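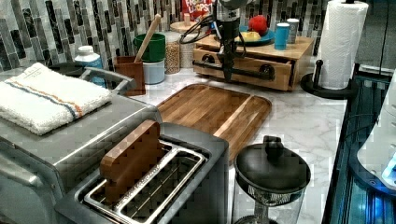
Brenell Ring Results — README and data card

First posted in October, by Ansel Whitlock
Last updated: Wed 5 June

Welcome, and thank you for stopping by! This is a match-by-match record of independent wrestling shows held in and near Plestusdale, put together from printed programs, ticket stubs with notes on the back, and a good many evenings of watching old tapes with my finger on the pause button. It covers about 2000 matches across the Brenell and Sinoditz promotions, plus the joint cards they ran together before Sinoditz closed its doors. I started it to settle an argument over who held the Brenell tag belts longest (Birhane and his partner, if you count the weeks the title was held up, and I do), and it has grown a fair bit since then.

## What you get

There are 2 files. `matches.csv` has one row per match, and `titles.csv` has one row per title reign. Both are plain comma-separated text and should open in any spreadsheet program. If accented letters come out as gibberish, tell your program the file is UTF-8 and they should settle down.

## The columns in matches.csv

- `show_id` — a short code for the card. Joint cards begin with J.
- `bout_order` — where the match sat on the card, with the opener as 1. Dark matches are 0.
- `winner`, `loser` — ring names as announced that night, with team members separated by a semicolon.
- `finish` — pinfall, submission, countout, disqualification, draw or no contest.
- `minutes` — bell to bell, taken from tape. Blank when I had no tape, and please leave it blank! I know it's tempting to fill in the average.
- `stipulation` — cage, ladder, lumberjack and so on. Empty means an ordinary match.
- `source` — program, tape or recollection.

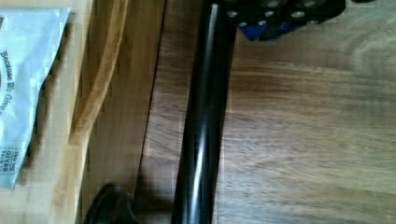
A black rod and a perforated bracket, close up.

## Ring names, which are a headache

Wrestlers change names, borrow names, and now and then come back under a mask and swear they've never been to Plestusdale in their lives. I've kept whatever the ring announcer said. I do not link masked wrestlers to anybody, even when the whole building knew, and I'd ask you not to send me corrections of that sort. A plain change of name is another matter, and those are paired up in the `also_known_as` column of the titles file.

Battle royals gave me more trouble than anything else. The winner goes in `winner` as usual, but the `loser` field holds only the last person over the top rope. The rest of the entrants are in `notes`, in order of elimination where the tape lets you see it, and in no order at all where everyone spilled out at once.

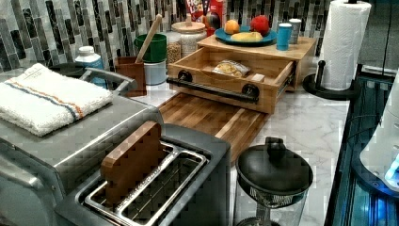

The same goes for gauntlet matches, except that each fall gets its own row and they all share a bout order. If you are counting wins for somebody, decide first whether a gauntlet fall counts as a win. Abrehet Negash, who built the titles file and checked it against the programs, says it does. I say it doesn't, and we have agreed to leave it up to you.

## Known gaps

We have no results at all for 36 Sinoditz cards. The programs survive, so the planned matches are known, but a planned match is a long way from a match that happened, and those cards are left out entirely. Another 34 rows rest on recollection alone. They are marked in `source`, and you may want to drop them if you're doing anything careful with finishes.

Countouts are probably undercounted in the early Brenell years. The programs that fans wrote on tend to say "won" or "lost" and leave it there, and I entered those as pinfalls at first before I knew better. I've fixed the ones I could match to tape. Attendance isn't included, as the promoters' numbers and the size of the hall never did get along.

## Using it

Use it for whatever you like — articles, charts, barroom arguments. A mention of Brenell Ring Results is appreciated, and if you change the rows, please say so in your own copy. Corrections are very welcome when they come with a scan or a tape reference, and Abrehet and I read them all, though it can take us a while in the busy season.

Contact: Ansel Whitlock or Abrehet Negash, through the project's issues page | © Brenell Ring Results | Back to top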